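Drerkdale Residents' Forum
Building Maintenance and Shared Spaces
Topic: Care and replacement of long-handled cleaning tools

Posted by IHiebert (Moderator)
Residents are invited to comment on the proposed guidance for the shared cleaning cupboards. The present practice is to replace all brooms, mops and dusters each November, whatever their condition. The building office has asked whether handles could be kept for longer and only the heads replaced. The annual order currently comes to 1,448 for all blocks, with handles making up the larger part of that sum. Comments received before Tuesday will be passed on to the office.

Posted by T_Barbier
I support keeping the handles. The wooden ones in Block 3 were given a coat of oil two winters ago and remain in good order. The plastic ones require no treatment other than washing in warm water with dish soap. I would ask that the guidance state clearly what counts as worn out. At present each cupboard monitor applies a personal standard, and good tools are being thrown away.

Posted by Yulan Zou
I must disagree in part. The handles bought from Nedora have a threaded end that strips after repeated changes of head. Once the thread has gone, the head works loose during use and residents tighten it with tape. Tape holds dirt and cannot be cleaned properly. If heads are to be changed more often, the condition of the thread should be checked each time.

Posted by T_Barbier
The point about threads is accepted. I would still separate damage of that kind from marks on the surface. A blue plastic handle with pale scuffs and worn spots should not be rejected on appearance alone. My suggested wording is as follows: "Surface wear is not grounds for disposal. Cracks, sharp edges, bending and damaged threads are." 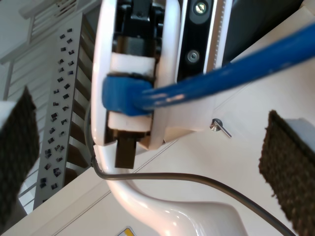

Jin-sol Bae has asked that the wording also cover rough patches, as these can catch on gloves and are unpleasant on bare hands. The request was made by telephone and is entered in this thread with permission. It was further suggested that a rough patch may be smoothed with fine sandpaper once, and that the handle be retired if the roughness returns.

Posted by IHiebert (Moderator)
The request is noted. I will add "rough patches that cannot be smoothed" to the draft.

Posted by C. Kubiak
May I raise the matter of storage? In our cupboard the tools stand on their heads, which bends the bristles and leaves mop heads sitting in their own water. Wall clips would resolve this. Fokorance supplies a strip that takes three handles, and the same strip has been in use in the laundry room without complaint.

Posted by Yulan Zou
Clips are suitable for dry tools. Wet mops should hang from the hole at the end of the handle, where there is one, with the head clear of the floor.

Posted by C. Kubiak
Several of our handles have no hole. I would prefer clips throughout, with a tray beneath the mops.

Posted by IHiebert (Moderator)
As there is no agreement on clips, both options will be sent to the office. The wording on surface wear will go forward as amended. Residents of Dai Court should note that their cupboard is locked after 9 p.m. and that comments on access belong in the separate thread.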